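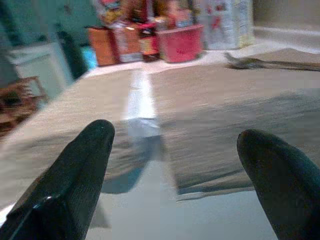 Fig. 1 – Work surface, partly covered

Section 2. Setting up the Kerkurero tablet dispenser

This section covers positioning, first power-up, loading and the side effect diary. It applies to the standard and locked versions of the Kerkurero. If your dispenser was supplied already loaded by a pharmacy, start at 2.4.

Revised February 19, 2023. Replaces the August issue.

CAUTION: The dispenser releases tablets at the times you enter. It does not check whether a medicine is suitable for you, or whether two medicines can be taken together. Ask your pharmacist or doctor before loading anything that has been newly prescribed, and before adding any medicine bought without a prescription.

2.1 Positioning

1. Place the dispenser on a flat, firm surface with the display facing forwards. Do not stand it on a soft mat or folded cloth.

2. Keep it away from sinks, cookers, radiators and direct sunlight. The room temperature must not go above 32 °C. Some medicines have a lower limit; follow the pharmacy label if it differs from this guide.

3. Leave the vents at the back clear.

4. Route the mains lead so that it cannot be pulled or tripped over.

Note: The dispenser is rated for use up to 2000 m above sea level. Above this height the lid seal may not close fully.

2.2 First power-up

1. Remove the transport strip from the battery door. Keep the door closed.

2. Connect the mains adaptor to the dispenser, then to the wall socket. Use only the Hauser adaptor supplied.

3. Wait until the display shows SET TIME. The carousel turns once during this stage. Do not lift the lid while it is moving.

4. Enter the time and date with the arrow keys and press OK. Check that the clock is set to the 24-hour format if the person using the dispenser prefers it. The format can be changed later under Menu > Clock.

5. Enter a carer code. The code is needed to open the lid on the locked version and to change dose times on both versions. Write it down and keep it somewhere other than on the dispenser.

If the display shows code 1206, the carousel is not seated. Switch off at the wall, lift the lid, press the carousel down until it clicks and switch on again. If the code returns, do not load the dispenser. Contact Ciltivis support.

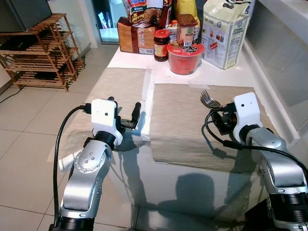
Fig. 2 – White countertop, fork held at right

2.3 Loading the carousel

Before starting, have the current prescription list and the pharmacy packs to hand. Wash and dry your hands.

1. Press Menu > Load and enter the carer code. The carousel moves to the first compartment and the lid unlocks.

2. Take each tablet out of its pack only when you are ready to load it.

3. Place all tablets for the first dose in the open compartment. Compare them with the list – name, strength and number – before moving on.

4. Press NEXT. The carousel moves on by one compartment.

5. Repeat until the carousel is full or the list is complete. Leave unused compartments empty.

6. Close the lid and press OK. The display shows the time of the first dose.

CAUTION: Do not load tablets that dissolve on the tongue, effervescent tablets, tablets that must stay in their original pack, or anything that needs to be kept in a fridge. Do not load halved tablets unless the pharmacist has confirmed that they can be stored in this way.

CAUTION: Some medicines should not be handled with bare skin, or should not be handled at all by anyone who is pregnant. Check the patient leaflet. If in doubt, leave the medicine in its pack and set a reminder only (Menu > Reminder).

Note: Missed doses stay in the dispenser and are recorded in the log. The dispenser does not release a missed dose together with the next one. The patient leaflet explains what to do after a missed dose of each medicine. 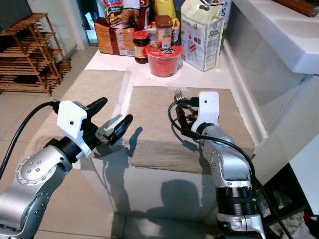

2.4 Setting up the side effect diary

The diary is part of the Drirko app. It stores entries next to the dose log, so that a doctor or pharmacist can see what was released and when a symptom was noted.

1. Install Drirko on the phone and switch on Bluetooth.

2. On the dispenser, press Menu > Pair. Enter the number shown on the display into the app.

3. In the app, open Diary and type in each medicine as printed on the pharmacy label.

4. Set the daily prompt. It can be turned off, but entries made from memory several days later are less useful.

To make an entry, press Add, choose the symptom and enter the time it began. Use the free text box for anything the list does not cover.

CAUTION: Entries are not read by Ciltivis or by any medical service. For swelling of the face or throat, difficulty breathing, chest pain or severe bleeding, call the emergency services. Do not stop a prescribed medicine on the basis of the diary alone – speak to the prescriber first.

To share the diary, open Diary > Export and choose the period. The file is saved to the phone as a PDF and is not password protected.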